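November 10, 2019

Got the second gripper back together before lunch. The pivot screws on the right linkage had worked loose again, so I took all of them out, cleaned the threads and put them back with a drop of the blue stuff. Both jaws open evenly now. Conceição Carrilho came over at one and we did the bed setup, two grippers at once, one each. The box with the sun rays stayed in the middle and the panda packet and the floss picks started on the blanket.

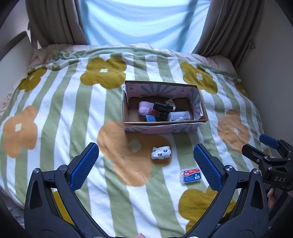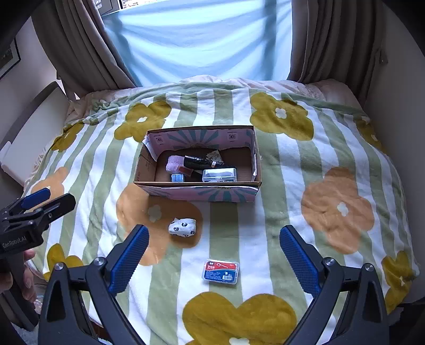
We did 25 runs and kept 13. Most of the bad ones were my fault, I kept closing too early and pushing things away from me. Conceição is steadier. She thinks I grip the handle too hard and she is probably right – my thumb was sore by the end.

The script I call Nalley still drops the first second of every recording. I went through the log and found the same warning at line 1339, so it is the buffer and the cable is fine. I had already ordered a new cable. Will fix the buffer tomorrow if I get home at a decent time.

The arm itself (Ovine) is still on the bench in the shared shop with no wrist. Hviid wants 200 for the bearing, and that is more than I paid for the motor in July. I wrote to Foloseo to see if they have one used. No answer yet.

Need to buy: M3 screws, more grip tape, a longer USB lead. Conceição left her jacket on the hook in the hall. Soup for dinner, then updated the run sheet.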